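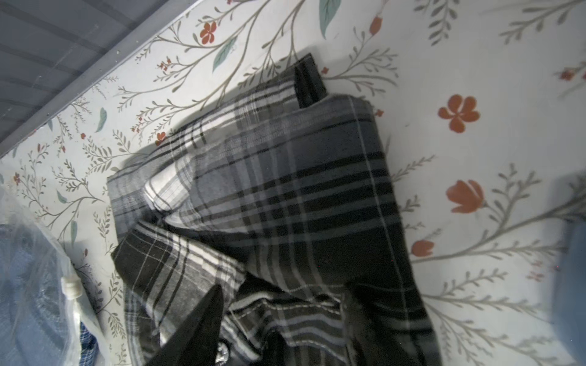

A student from last year's group wrote to me that the hardest hour of her placement was the one when she had to say no. A family in the village had invited her for dinner, the host coordinator had not been told, and she did not know which rule was stronger, the rule of politeness or the rule of the program. I begin with her remark, for it contains most of what we must discuss in this session.

Unit 4. Working with a host organization

Reading before class: the Arell placement agreement, sections 2 to 5, and the short report on the Sakville water project. The report is 45 pages, but you need only the first chapter and the budget table.

4.1 Who is the host?

In the literature the word "host" is used for at least two different parties. The first is the local organization which signs the agreement. The second is the family or guesthouse where the volunteer sleeps. Please keep them apart in your written work. In last year's papers they were often mixed, and then it was not possible to understand who was responsible for what.

The receiving organization normally decides about tasks, working hours and supervision. The family decides about the house: meals, keys, visitors, noise, use of water. The sending organization stands behind both, but it is far away and it learns about problems late.

4.2 The case of Sakville

Sakville is a small town where Friesen, a sending organization, placed volunteers in a school and in a health post. The program fee was 300 dollars per week. From this sum 200 dollars went to the host side, and the rest paid for recruitment, training and office costs. Volunteers received this information only in March of the second year, after several had asked for it in writing.

Three points from the case are important for us:

The school had not asked for English teachers. It had asked for help with repairs to the roof, and the request was changed on the way.

The health post could use volunteers only for records and cleaning. Some of them had expected contact with patients and were disappointed – one left before the end of her stay.

The families were paid at the end of each month, but they bought food at the beginning. For a poor household this is a real loan to the program.

4.3 Saying no

We come back to the dinner. An invitation is a gift, and to refuse it can hurt. To accept it can also create a debt that the next volunteer must carry. The Arell agreement says only that "private visits are agreed in advance with the coordinator". It does not say what to do when the coordinator cannot be reached.

In class we will play this situation in pairs. One person invites, the other answers. Afterwards you change roles. Try to answer without blaming the program and without promising another day which you cannot keep.

4.4 Terms to know

Needs statement: a document in which the host side says what work it wants, in its own words.

Handover note: what the leaving volunteer writes for the next one. It should be short, and it should not contain opinions on the family.

Exit talk: the last conversation with the supervisor. In the Tririx model it is held in the local language, with an interpreter if necessary.

4.5 Written task

Write a needs statement for the Sakville school as if you were the head teacher. Use only facts from the report. One page is enough. On the second page, explain which of your sentences a sending organization would probably want to change, and why.

Hand in the task on paper before the next session. The budget table is on page 12 of the report, and for those who could not open the file there is a printed copy in the department library, shelf number 293.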